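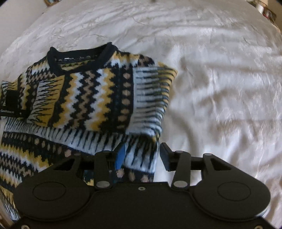 **Veltum garment set: questions from collectors**

### What counts as one episode?

One garment, from first contact to release. Stop recording before you reset the garment by hand. Episodes over 900 frames are split at upload, and the second half is usually rejected.

### Which garments are wanted?

Knitwear, mostly. Patterned jumpers are under-represented in the March release — 110 episodes out of 1,038 — and the model still confuses a sleeve with the body when both carry bands of the same colours.

### Does the surface matter?

Beds, sofas and tables are all accepted. Do not smooth the sheet between episodes. Creases in plain fabric are useful negatives for the grasp detector.

### Where should I grip a sleeve?

Anywhere along its length. Vary it. Close the jaws fully before lifting, and keep the finger pads in view.

### Can I redo a failed grasp?

Yes, within the same episode. Mark it `retry` in Skurex. Do not delete it.

### How large is a batch?

200 episodes. Smaller batches are held until the next one arrives.

### When are batches reviewed?

Thursday, at the Skellgate office. Rejected episodes are listed by number with a reason code.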